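Notebook — guest room trial, Sulten guesthouse
Tuesday, June 20, 2023 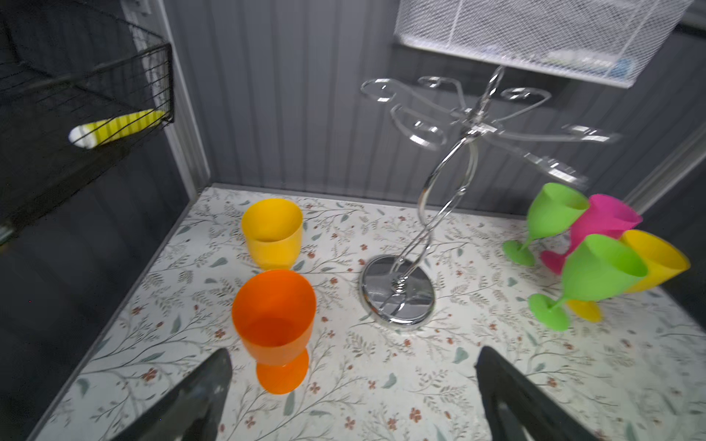
Orange and yellow goblets on the flower print.

Second check of room 17 today. The Skavamex kettle holds 850 ml, enough for two guests. It switches off by itself, good. The Treloar blind still lets in light on the left side, same as in April. I wrote to them again.

Walk to the station: seven minutes with a small case. The page for guests says 500 metres, but I think this is to the back gate — and the back gate is locked at night. Must correct.

Durberg mattress: too soft for my taste. Ask one more colleague to sleep on it before we order.

Last updated: after evening check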